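10/1/18

Voltei agora da Lurnon e ainda estou com a cabeça cheia, por isso vou escrever antes que me esqueça de metade. A Salamatu Frimpong tinha-me prometido há séculos que me levava a ver os braços a trabalhar, e hoje lá fui. Duas horas de comboio, um café péssimo na estação, e depois aquela sala de paredes brancas onde ela passa os dias.

Confesso que ia à espera de ver qualquer coisa a dobrar toalhas. É sempre isso que mostram nos vídeos, não é? Mas a Salamatu anda agora com as flores. Diz que as toalhas já aborrecem toda a gente e que uma jarra de gargalo estreito é um teste muito mais maldoso. Tem razão! Eu própria, na loja da minha tia, parti caules que nunca mais acabavam a tentar enfiar um ramo seco numa jarra daquelas, e tenho dez dedos e sinto o que estou a apertar. 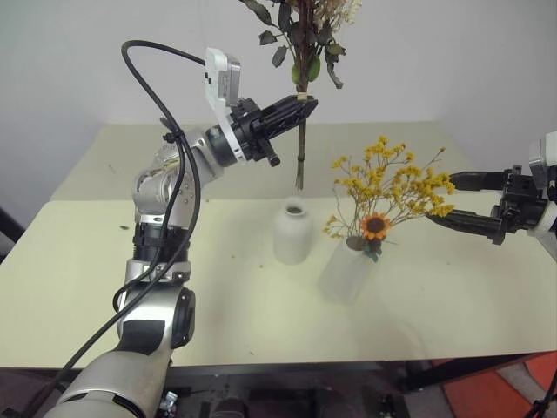

Fiquei ali de pé, calada (coisa rara), e dei por mim a inclinar a cabeça para o lado como se isso ajudasse. Os pés das flores secas têm de entrar todos pelo mesmo buraco, e basta um ficar de fora para o resto ir atrás. Uma pessoa resolve isso sem pensar - roda um bocadinho o pulso, junta as pontas com a outra mão, pronto. A máquina tem de decidir tudo. A Salamatu falou-me em 317 tentativas desde que começaram, e contou que 72 correram bem. Achei pouco, ela achou imenso. Discutimos isso o almoço inteiro, com sopa de feijão pelo meio.

O argumento dela é que em casa ninguém precisa de rapidez. Se a máquina levar a tarde toda a arranjar uma jarra enquanto eu estou no trabalho, que me importa? Ora, importa-me se chegar e tiver água no tapete! Na loja ainda é pior, com a cliente à espera ao balcão. A minha tia punha um ramo de pé em menos tempo do que eu levo a escrever esta linha, e ainda ia falando da vizinha.

Ela também me falou da Kovard, que quer pôr uns braços parecidos a preparar encomendas num armazém já em janeiro que vem. Caixas, acredito. Caixas são todas iguais e não largam folhas. Agora flores, loiça, a gaveta das meias... não sei. Dou-lhe mais uns anos, e a Salamatu chamou-me velha do Restelo por causa disso.

O que me ficou foi outra coisa, no comboio de regresso. Cheguei a casa, fui mudar a água às flores da cozinha e estive a olhar para as minhas mãos feita parva, a ver que dedo fazia o quê. O mindinho trabalha muito mais do que eu julgava.

Amanhã tenho de ligar à minha tia e contar-lhe. E comprar pão.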